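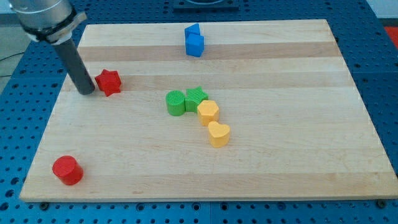
Figure 3. A light-colored wooden board with a butcher-block strip pattern.

3.2 Wear and the Rented Kitchen

Tenants and landlords agree on very little, and the cutting board sits well inside the disputed territory. We reviewed 564 move-out inventories from furnished apartments in Dumbridge and Primevham and found that the board was mentioned in 200 of them, more often than the oven. The usual entry was "marked." What the marks were supposed to be, other than evidence of cutting, the inventories did not say.

Boards made up of strips (Figure 3) raise a further difficulty. Their bands differ slightly in tone from the start, and in 8 inventories a darker strip was recorded as a stain. One Dumbridge landlord charged for its removal. The strip, being part of the board, stayed where it was, and so did the dispute, which ran until June.

Flendetberg takes a calmer view. Its standard lease lists boards as consumables, along with light bulbs and sponges, and of the 80 leases we read there, none led to a claim over one. Echeverría leaves the matter to the parties, who in the files open to us settled it by arguing about the curtains instead.

We therefore treat the board as a separate category in the tables that follow. Knives are counted with cutlery, a decision we came to regret in Section 5.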